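Section 4. Preparing and folding garments

Read this section before you put your first load through the Uvport folding station. It covers setting the fabric-covered work surface, laying out jerseys and other printed tops, folding them, and stacking them for storage. Instructions for assembling the legs and storage shelf are in Section 2.

4.1 Before you start

You will need:

The work surface, fitted and tensioned
The folding card supplied with the station (part 117)
A lint roller or soft clothes brush
One storage bin for each type of garment

Make sure garments are completely dry. Damp fabric holds the wrong crease and can leave marks on the cover.

CAUTION: Do not iron on the work surface. The cover is not heat resistant and the padding under it will shrink. Use a separate ironing board and let pressed garments cool before you bring them over.

4.2 Setting the cover

1. Slide the cover over the board from the front edge to the back.

2. Pull the drawcord under the board until the fabric lies flat. Press the center with your palm. If the fabric wrinkles or moves under your hand, loosen the cord, smooth the cover toward the corners and tighten again.

3. Tuck the loose cord into the pocket on the underside.

4. Brush the surface. The woven cover picks up lint quickly, and dark lint shows up on light garments.

NOTE: The cover will loosen slightly over the first few uses. Check the drawcord again after 14 loads.

4.3 Laying out a jersey

Basketball jerseys and similar tops have slippery fabric and large lettering, so they take a little more care than a cotton T-shirt. Work on one garment at a time and keep the rest in the basket.

1. Check the care label. If the garment has been washed inside out, turn it right side out now.

2. Place the garment on the left side of the surface. Leave the rest of the fabric clear for your hands and the folding card.

3. Let it lie loosely at first. Do not try to line up the edges while it is still bunched.

A red basketball-style top at this stage still has soft folds in it, and its black lettering with the white outline is partly hidden. Open out the folds before going on to step 4. 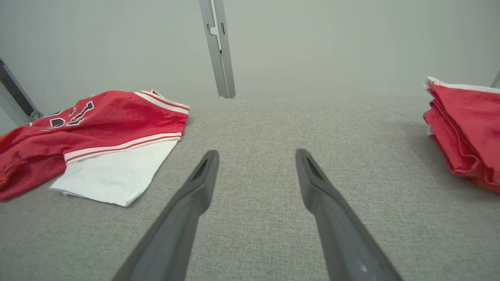 4. Take hold of the two shoulder straps and draw the garment toward the middle of the surface until the neckline is centered.

5. Hold the neckline with one hand. With the other, smooth down to the hem in long strokes. Work outward from the lettering to the side seams.

6. Lift the hem and straighten the back layer. A crease left in the back layer will press through to the front in the bin.

7. Turn the garment face down, keeping the shoulders toward the back of the board.

CAUTION: Do not pull on the lettering itself. Heat-applied letters can crack or lift at the corners if they are stretched. Move the garment by the straps, side seams or hem.

4.4 Folding

1. Lay the folding card on the back of the garment, with its top edge just below the neckline.

2. Fold the left side over the card. Smooth it once.

3. Fold the right side over the card so that it overlaps the left.

4. Slide the card out through the hem.

5. Bring the hem up to the neckline. For a shallow bin, fold in half once more.

6. Turn the garment over. The front should be smooth. If a crease runs through the middle of a letter, open the garment and start again from step 1 of this part.

NOTE: Very large sizes may be wider than the card can hold in a single pass. Make 2 narrow folds on each side and leave out the overlap.

4.5 Stacking and storage

Stack jerseys with the folded edge facing the front of the bin. Put heavier items such as hooded tops at the bottom. Do not press the stack down to make room. If the lid does not close easily, start another bin.

Lettering made of vinyl or rubber may stick to itself in a warm closet. Place a sheet of plain tissue between garments if they will be stored for more than one season.

4.6 Care of the cover

Brush the cover after each session. Once a month, remove it and wash it in cold water with similar colors. Do not use bleach or fabric softener. Hang it to dry and refit it as described in 4.2.

If dye has rubbed off onto the cover, dab the area with cold water and a little mild soap, then blot with a white cloth. Wait until the area is dry before laying out another garment.

Replacement covers and folding cards can be ordered from Suvenside. Give the part number printed on the underside of the board.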